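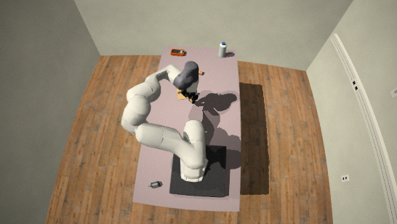
Wernier wants people to talk to their kitchen cupboards. The Durncombe firm said on 13 March 2020 that it will start selling a cupboard knob in April that glows when something inside is close to its use-by date.

The company calls the knob "a quiet helper" and says no phone is needed. Buyers will still have to tell it what is in the cupboard, by reading each label aloud as they put the shopping away.

Wernier bases its claims on a trial in 700 homes in Relosberg. It says households threw out less food, but it has not said how much less, or what they were throwing out before. It also has not said how many people were still reading labels to a knob by the end.

"People forget screens. They don't forget a light in the room," said Leonie Whitcombe, the firm's head of design.

Fuseini Sarpong, who teaches product design in Durncombe, was less sure. "I've seen a lot of glowing objects end up in a drawer," he said.

The first batch will be 3000 knobs. Wernier has not set a price or said how long the battery lasts.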